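ひとつの箱に入れるところから　リユース店ビミムロウを訪ねて

聞き手・文　カリオピ・アンドレアディス
2026年1月18日

ゾンダムの駅を出て、坂を少し上がると、ビミムロウという店があります。使わなくなった家の中の物を引き取って、洗って、また売る店です。家具もありますが、多いのは小さな物です。台所の道具、文房具、おもちゃ、掃除の道具、何の部品か分からない部品。店主のデスピナ・クリシコプロスさんは、この仕事を13年続けています。

私は日本語でインタビューの記事を書くのがまだ得意ではありません。デスピナさんの日本語も、ご本人の言葉を借りれば「市場で覚えた日本語」です。二人で時々止まって、言葉をさがしながら話しました。ですから、ここに書く言葉は、あとで二人で確認したものです。

店の奥に作業の場所があります。最初に聞きたかったのは、箱のことでした。ビミムロウでは、届いた小物をすぐに種類で分けません。まず全部をひとつの箱に入れます。私の家では母がいつも「最初に分けなさい」と言っていましたので、反対のやり方に見えました。

「反対ですね。お客さんにもよく言われます」とデスピナさんは笑いました。「でも、最初に分けようとすると、人は考えすぎます。このブラシは台所ですか、お風呂ですか、靴ですか。ひとつの物で五分かかります。五分考えて、結局、机の上に戻します。机の上がだんだんいっぱいになって、その日は終わりです」

ひとつの箱に入れると、何が変わりますか、と私は聞きました。

「机が見えます。机が見えると、気持ちが少し静かになります。それから箱の中を見ます。箱の中では、物はとなりの物と比べることができます。スポンジのとなりに人形があれば、洗うための物と遊ぶための物の違いは、子どもでも分かります。ひとつだけ手に持って考えるより、ずっと早いです」

箱の材料についても聞きました。デスピナさんは段ボールを使いません。はじめの年は使っていたそうです。

「安いですから。でも、濡れたスポンジを入れた人がいて、底が抜けました。ゾンダムの冬は湿気がありますし、段ボールはにおいも吸います。今は金属かプラスチックです。金属は傷がつきますけれど、私は傷を気にしません。売る物ではありませんから。中を拭くことができる、それだけで十分です」

もうひとつの条件は、ふたがないことだそうです。これは少し意外でした。ふたがあるほうが、見た目はきれいだと思います。

「ふたがあると、閉めてしまいます。閉めたら、片づいたような顔をするでしょう。箱も、人も。私の家の物置に、閉めたまま何年も開けなかった箱がありました。中は電池とひもと、兄の古い定期券でした。開いている箱は、毎日こちらを見ています。少しうるさいですが、忘れません」

話の途中で、デスピナさんは自分のノートを見せてくれました。表紙に「ゼリス」と書いてあります。店の中で使っている、分け方の名前だそうです。意味を聞きましたら、昔飼っていた犬の名前でした。犬は何でもくわえて来て、玄関に並べたそうです。

ゼリスのやり方では、箱から出す物の行き先は3つだけです。洗う、直す、そのまま。「捨てる」という行き先は最初の日にはありません。

「捨てるかどうかは、洗ってから考えます。汚れている物は、みんな価値がないように見えます。たとえば掃除用のブラシ。毛が少し曲がっていても、お湯につけて、下に向けて乾かせば、まだ使えることが多いです。ベランダの溝とか、植木鉢とか、仕事はいくらでもあります。反対に、新しく見えるスポンジでも、指で押してみて、戻らなければだめです。見た目だけでは決めません」

掃除の道具を中古で買う人がいるのですか、と私は失礼なことを聞きました。

「います。でも、顔や食器に使う物は売りません。それは私の決まりです。ブラシは外で使う物として売ります。札にもそう書きます。使いかけのスポンジは売りません。店で使います。棚を洗うのに、毎週必要ですから、困りません」

次におもちゃの話になりました。デスピナさんの声が少し速くなりました。おもちゃが一番好きなのだと思います。

「小さい人形は、手や足が細いでしょう。重い物の下に入れると曲がります。ですから、箱に入れる時、私は投げません。置きます。これは新しく手伝いに来た人に最初に言うことです。箱はひとつでいい、混ぜてもいい、でも投げないでください。重い物を先に、細い物をあとに。それだけです」

人形の服や武器など、小さい付属品はどうするのでしょうか。

「別の小さいびんに入れます。一年待ちます。一年のあいだに、持ち主の人形が来ることがあります。本当です。去年の四月に、片方だけの靴のびんから、ちょうど合う靴が見つかりました。とてもうれしくて、その人形は売るのをやめようかと思いました。でも売りました。800円です」

デスピナさんは、持ち主の話をあまりしません。どの家から来たか、どんな理由で手放したかは、聞かれても答えないそうです。ひとつだけ、許可をもらっているという話を教えてくれました。94歳のお客さんの話です。

「引っ越しのために家の物を減らしたいと、電話がありました。行ってみたら、もう全部きれいに分けてありました。引き出しごとに紙が貼ってあって、字も美しい。私の仕事はありませんでした。お茶を飲んで、それから聞きました。どうやって分けましたか。そうしたら、たらいだと言うのです。洗濯に使っていた大きいたらいに、部屋ひとつ分の小物を全部入れて、毎晩、ラジオを聞きながら少しずつ出した。私と同じやり方です。私は自分で考えたつもりでしたから、少し恥ずかしかったです」

そのたらいは今、どこにありますか。

「引っ越し先に持って行かれました。最後まで使うそうです。私は欲しかったのですが、言いませんでした」

私は家で試したいと思いましたので、読者のためにも、始め方をていねいに聞きました。デスピナさんのすすめは、部屋ひとつではなく、机ひとつ、または棚の一段から始めることです。箱は、両手で楽に持てる大きさがよいそうです。大きすぎる箱を買うと、それがまた置き場所の問題になります。

「箱を買いに行かないでください。家にある物を使ってください。鍋でもいいです。片づけのために買い物に行くと、帰ってきた時にはもう疲れていて、箱だけ増えています。私も、リアピスという金物屋さんで、すてきな缶を見ると買ってしまいます。人のことは言えません」

箱に入れる時間と、箱から出す時間は、別の日にしたほうがいいですか。

「できれば同じ日がいいです。でも、眠い時はやめてください。眠い時に決めた物は、次の朝、全部やり直しになります。私はお昼ごはんの前にします。おなかがすいていると早いです」

家族と一緒にする場合についても聞きました。デスピナさんには息子さんが一人います。小さいころは、箱の中の物を当てる遊びをしたそうです。目を閉じて、手だけで触って、名前を言います。

「ブラシはすぐ分かります。丸いスポンジも分かります。ざらざらしていますから。難しいのは、やわらかいおもちゃと、ゴムのおもちゃです。動物だと思ったら果物だったり、果物だと思ったら、何か分からない物だったり。息子は分からない時、いつも『じゃがいも』と言いました。今でも家では、名前の分からない物はじゃがいもです。店の帳面にも『じゃがいも、青』と書いてあります。税理士さんに一度、野菜も扱うのですかと聞かれました」

帳面を見せてもらいましたら、たしかに書いてありました。私はその字をしばらく見ていました。

最後に、分けるのがいやになる日はありませんか、と聞きました。デスピナさんは少し考えて、お茶のおかわりを入れてから答えました。

「あります。冬の終わりです。引っ越しの前で、物がたくさん届きますし、水が冷たいです。そういう日は、出さないで、見るだけにします。箱のそばに立って、何が入っているかを見ます。青い物が多いな、とか、オレンジ色がひとつあるときれいだな、とか。仕事ではないですね。でも、次の日に手が動きます」

私は家に帰ってから、台所の一番上の引き出しを空にして、中身を古い鍋に入れました。栓抜きが出てきて、輪ゴムが出てきて、じゃがいもがふたつ出てきました。鍋はまだ机の上にあります。デスピナさんに電話で話しましたら、「投げませんでしたか」と、それだけ確認されました。投げていません。

ビミムロウでは、小物の持ち込みを午前中に受け付けています。箱や袋のままで大丈夫ですが、割れた物だけは、先に紙に包んでください。

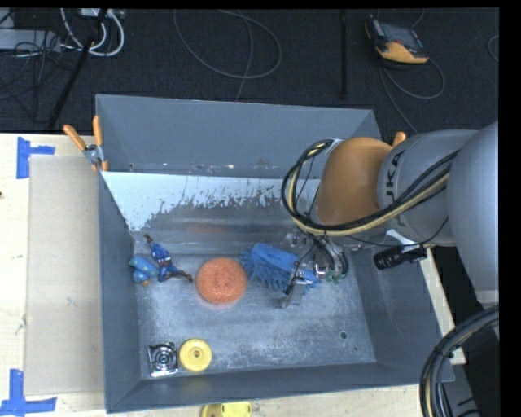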